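From: Carola Kleinschmidt
To: herkness-users
Date: May 31, 2022
Subject: Re: [herkness-users] Nesting order and kerf allowance in 2.9

On the herkness-users list, Xiao wrote:

> I have upgraded from 2.2 to 2.9 and my old jobs no longer nest the
> same way. A sheet that used to take all the parts now spills two of
> them onto a second sheet. Same material file, same part file, same
> margins. I have set the kerf to zero and it makes no difference. Is
> the sorter broken, or has a default changed? Also, the log says
> "line 491: allowance inherited" and I can't find that in the manual.

Xiao,

A default has changed. The sorter is the same code as in 2.2.

Up to 2.2 the kerf allowance was applied once per shared edge. Two parts lying side by side were separated by one kerf width. From 2.9 each part carries its own allowance on every side, so the same two parts are separated by two. Setting the kerf to zero in the job has no effect if the material file holds a value, as the material file is now read last. The log message means exactly that: the allowance for the part was taken from the material file. The line number refers to the merged job file in the temp folder and will not match anything in your own files.

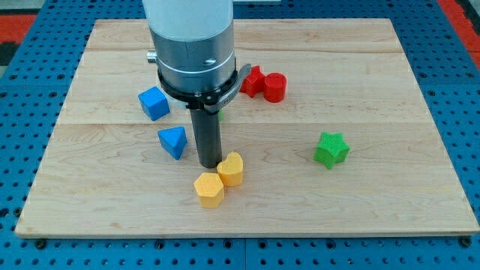
To get the old behaviour back, open the material file and set allowance_mode to shared. Then delete the cached layout before you run the job again, or the program will load the previous result and you will think the setting has been ignored. The second thing to look at is part order. The sorter places parts by bounding box, largest first, and breaks ties by the order in the part file. Foam-like blocks in mixed shapes and four colours, such as the blue, red, green and yellow ones lying around the pale board, make a poor case for it if you group the part file by colour, as colour is then the tie-break and shape is not considered at all. Sort the part file by outline and keep colour as a tag. The tag is carried through to the cut list and can be filtered there.

There is one case where shared mode is wrong. If you cut with a drag knife and the overcut is switched on, the blade runs past the corner into the next part. The Ernden plug-in checks for this and refuses the job. The Wesivell one does not check, and you will get nicked corners without any warning. I reported it in November and the ticket is still open. Until it is closed I would leave the mode at per_part for knife work and accept the extra sheet.

If parts still spill over after the change, please send the following to the list:

the material file, as text
the part file, unsorted
the log with verbosity set to 2

Please do not send the layout preview. It is drawn from rounded values and does not show gaps correctly at small sizes.

The manual page on allowances still describes the 2.2 behaviour. I have a corrected version and will post the patch separately, as it also touches the section on margins.

Regards,
Carola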